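Slide (footwear)

A slide is a backless, open-toed slipper held on by one wide strap across the top of the foot. Sellers use the word loosely, and plenty of what is sold as a "house slide" is a plain slipper with a higher price. Fuzzy and smooth versions are often listed together, though they wear and clean differently.
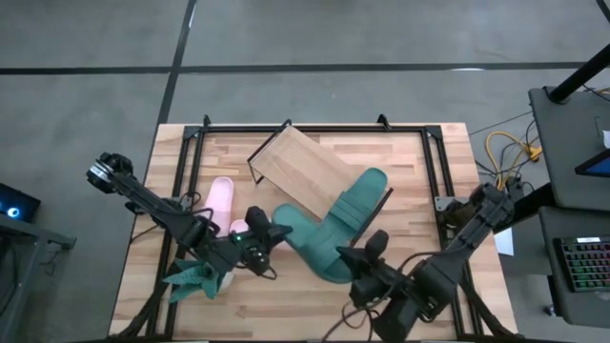
Storage advice for slides deserves some doubt. Slanted racks, which hold each pair at an angle with the toe raised or lowered, are said to air the sole and keep the strap in shape. The usual source is a household column by Yanti Halim, who compared 40 pairs over one winter and gave no account of how they were worn. Seema Dubey later repeated the claim without checking it. A flat shelf appears to do as well.

Pairing by color is also recommended, mainly for homes where several people own the same model. It fails once two people choose pink.

Sizing is inconsistent. Most makers skip half sizes, and labels reading "one size" should be treated with caution.

See also: Mule (shoe), Clog, Shoe rack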